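Subject: Re: Plastic dishes for the Kondlow kitchen, stacking and storage
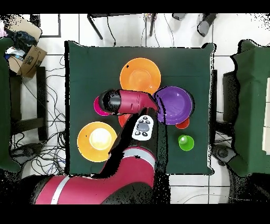 The Natport set is adequate for the Friday lunches, with one reservation about storage. The shelf clearance at Kondlow is 285 mm and the plates nest without trouble if sorted by diameter first. Bowls are the difficulty. Left on a plate, as with the white one on the yellow-orange plate, they stop anything from being stacked on top. I would store bowls and cups separately, on the lower shelf.

On Friday, the Nundov list wrote:
> We have 60 plates from Illés and 2 crates to put them in.
> Should each place setting be stored complete (plate, bowl,
> cup), or by type? Also, does color matter?

By type. Complete settings take more height and tip when the crate is moved. Color can be ignored for storage. If you want it for table assignment, sort when laying out.

Label both crates on the short side. The long side faces the wall.

Illés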